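Progress report, second period
Equipment planning for the small-object handling work, Vustmont site
Prepared by Jolanta Malinowski for Halina Duda
Period closing in January

1. Purpose of this report

The first report covered the setup of the group and the choice of task families. This one covers equipment: what we have, what we have spent, what we propose to buy in the next period, and what we propose to leave out. Section 7 lists the decisions we need from you. Technical results are mentioned only where they affect a purchase.

2. Status against plan

The plan for the period had four equipment items.

Hand-held grippers. Delivered and in use. The units came from Custa in one shipment. Kai-wen Tse did the acceptance checks, which consisted of trigger travel, finger parallelism at full open and full close, pad seating, and camera mount stiffness. One unit was returned for a bent linkage and replaced under warranty at no charge.

Spare fingers and pads. Delivered, quantity short. The order was entered as pairs and shipped as single pieces. Custa has credited the difference. We did not reorder during the period, pending the pad comparison described in section 4.

Storage and upload station. Delivered two weeks behind schedule. Running at Vustmont on the shared rack. The delay was in the rack power, which was a building matter and was not charged to the project.

Bench arm. Not ordered. The quotation from Tuka lapsed while the floor loading question was open. A new quotation has been requested. See section 5.

Recording in furnished rooms started on time. The bench work that depends on the arm has not started, and the related milestone moves to the next period. Trevor Lévesque has updated the schedule file.

3. Use of the hand-held units

Recording is done with the grippers carried by hand, in ordinary living spaces, with household items. The current task family is small personal goods: jewelry, keys, sewing items, cables and coins. The operator opens a container, removes or rearranges items, and closes it again. We chose this family early in the project on the assumption that it would be hard on the fingertips and would show weak points in the hardware before a larger order was placed. The assumption has held.

Three points from the period affect purchasing.

First, pad wear. Ridged rubber pads hold beads and faceted parts well. On thin chain the results are uneven. The chain settles into the grooves between ridges, and on release it can stay on the pad. Operators then shake the tool or use the other hand, and the episode has to be dropped. Vilém Oravec estimates that this fault alone accounts for most of the rejected episodes in the jewelry set. The same pads are good on keys and cable ends, so the fault does not argue for replacing the full stock.

Second, pivot screws. The small linkage screws loosen with use. Play at the fingertip is easy to miss at the handle and shows up later as a mismatch between recorded opening and actual opening. We now check the screws before each session with a torque driver set to the value in the Custa manual. Thread locker was tried on one unit and made cleaning harder. A weekly strip and clean has been added to the procedure.

Third, grip comfort. The foam on the handle compresses over a long session. Two operators asked for a thicker sleeve. Replacement sleeves are a stock item and cheap enough to go under consumables. No separate line is requested.

Session length has been capped at 50 minutes with a break after it. This is a change from the plan, which assumed longer sessions, and it lowers the daily yield per unit. It is the main reason for the additional units requested below. Fatigue shows in the trigger data before operators report it, as a slower and less complete close.

4. Pad comparison

Kai-wen ran a bench comparison of the current ridged pad against two alternatives: a smooth soft pad from Custa and a fine-textured pad from Wysocka. Items were drawn from the current task family. Each pad was run with the same operators and the same item order.

The smooth pad released chain cleanly but lost grip on large rounded beads and on metal pieces with a curved surface. It also picked up lint from bedding and upholstery, after which grip fell off further until the pad was wiped.

The Wysocka pad was acceptable on all item types and best on none except chain. It fits the existing finger with a spacer. The spacer adds to the finger thickness, which matters in shallow trays and divided boxes where the fingers have to go down between items. Wysocka has offered to mold the pad to our finger profile without a spacer. The tooling charge for this is 830 dollars, one time, and the tooling would remain with Wysocka.

Our recommendation is to pay the tooling charge and to keep the ridged pad as the default for everything except chain and cord. Mixed pad types will be recorded in the session log so that the data can be separated later. Vilém has added the field to the log form and made it mandatory.

5. Bench arm

The purpose of the arm is to replay and test policies trained on the hand-held recordings. The arm must accept the same fingers and the same camera mount as the hand-held units. That requirement rules out several lower-priced arms with closed tool flanges.

The Tuka arm meets the requirement with an adapter plate. Open points at the close of the period were:

Floor loading. Resolved. The building office has approved the room on the ground level. The room upstairs was declined.

Guarding. The supplier's risk assessment assumes a fenced cell. We intend to run at reduced speed with a person present, and the assessment has to be redone on that basis. Trevor is handling this with the site safety office.

Service contract. The quotation included an annual contract that covers travel and labor but excludes wrist joints. We have asked for a price with the wrist included. If the difference is large we will take the basic contract and hold a reserve.

Lead time. Tuka quoted 9 weeks from order. The earlier quotation had a shorter time, and the longer figure should be used in planning.

We do not ask for release of the arm budget in this report. A separate request will follow when the revised quotation and the guarding assessment are both in hand. Ordering before the assessment would carry a risk of paying for fencing we do not need, or of receiving the arm and being unable to switch it on.

6. Budget for next period

Amounts are in dollars and exclude tax. Staff time and the bench arm are not included.

Pad tooling, Wysocka: 830
Additional storage for the upload station: 1000
Pads, sleeves, screws and cleaning supplies: 226
Subtotal, items requested for immediate release: 2056

The storage line follows from measured use. Close-range video of cluttered containers compresses poorly, and the original sizing was based on sample footage of plain tabletops. Without the extra capacity, older raw recordings would have to be moved off the station before they have been reviewed.

The consumables line replaces the open allowance used in this period. It is lower than the allowance because pads are now ordered against logged wear. It contains no contingency. If the jewelry set is extended, the line will need to be reviewed.

Additional hand-held units are treated as a separate item. Custa has not yet confirmed whether the current model will continue or be replaced by a revised linkage with captive screws. We would prefer the revised linkage and are willing to wait for it within the period. If no answer is received by the midpoint of the period, we will request two units of the current model at list price so that recording does not slow down.

Items considered and not requested: a motorized gripper version, which would add weight and a battery to carry; a second upload station, which is not justified at the present yield; and a fixed overhead camera for the furnished rooms, which would need mounting and calibration in each room and would add little to what the tool camera records.

7. Decisions requested

Release of the subtotal in section 6.

Agreement to move the bench arm milestone to the next period.

Agreement that unused funds from the spare fingers line, including the Custa credit, may be carried forward against additional hand-held units.

8. Risks

Supplier change on the hand-held model. If the revised linkage differs in finger geometry, old and new recordings may not be directly comparable. Custa has been asked for drawings. We would want one unit on loan before ordering any quantity.

Single source for the molded pad. Wysocka would hold the tooling. The spacer version remains available as a fallback and can be fitted without tools.

Building access. Recording depends on access to furnished rooms. Current arrangements run to the end of the next period and no further. Jolanta will open the discussion on renewal early.

9. Next report

The next report will cover the revised arm quotation, the first molded pads, and yield under the shorter session rule. Questions on the budget lines should go to Jolanta Malinowski and questions on the pad data to Kai-wen Tse.
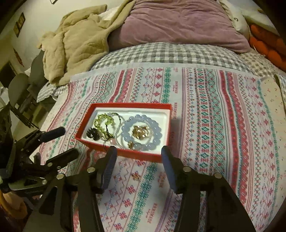
Figure 1. Hand-held gripper with ridged pads at an open jewelry box, small personal goods task family.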